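Distitz Set-Up Guide
Section 7: Recording demonstrations for the box-sorting task

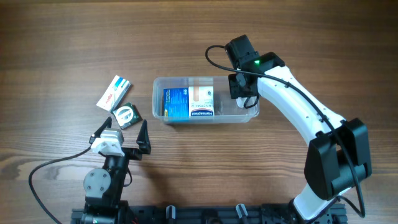 Morenike Effiong wrote back after trying the July draft that her policy got much better once she stopped tidying the packages between takes, and that she'd put that tip ahead of everything else. So it comes first now!

Note: Vary the start. Lay the packages down at a new angle for every take, and let some overlap. Messy starts are where this method really shines.

1. Check that both arms are clamped tight to the rail.
2. Place the open container where both grippers can reach it.
3. Start the Trollia recorder and wait for both arms to report ready.
4. Guide one arm through a full pick and place. Go slowly near the rim.
5. Save the take, or throw it out if a box fell over.
6. Repeat until you have 115 good takes, then switch arms and record 104 more.

Caution: Keep cables out of the space between the arms. A snagged loop can pull a wrist off its path.

Caution: Never reach into the container while an arm is powered.

7. Train on the full set. We got our best policy from 306 takes, with the extra ones all starting from overlapping packages, and it was a joy to watch the curve keep climbing.

If training stalls, go to Section 8, Checking your takes.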